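Field Sanitation Notebook – Tuesday, May

Entry: handwash station trial, recruit intake tents
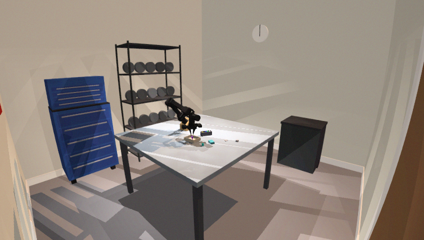 How long can a 66-gallon station run before it needs a refill? With the Ranex valve set to the low stop, it served a full platoon through two meals; on the factory setting it ran dry during the second.

Log for the day. Station A (Pudus tank, foot pump) set up at the mess tent entrance at 0510. Station B, same tank, Ranex valve, at the latrine line. Both filled from the Tromora trailer. Chlorine residual at the trailer tap was in range. Residual at Station B dropped by late afternoon, probably from heat. Needs a repeat with the tank shaded.

Total uses across both stations: 1,496, from the pedal counters. Counter on A sticks if the pedal is released slowly, so A is undercounted. Doležal has the spring kit.

Spacing: ground tape at the marked interval held the line until breakfast, then bunched at the corner of the tent. Move Station A 10 feet down the duckboard and feed the line from the road side.

Gray water is still the weak point. The soakage pit at B was slow to drain after the midday meal. Soil there is heavy clay. Urquhart wants a second pit before the next intake – agreed, but the engineers need the request by Thursday noon.

Open items:
Valve gasket on B, seeping.
2 spare foot pumps, not yet signed for.
Ask Štefanec depot about opaque tank covers.

H.U.

Print this entry | E-mail this entry

Recent entries
Soakage pit dimensions in clay soil
Tent ventilation readings, night
Tromora trailer: tap replacement

Contact the notebook editor | Back to top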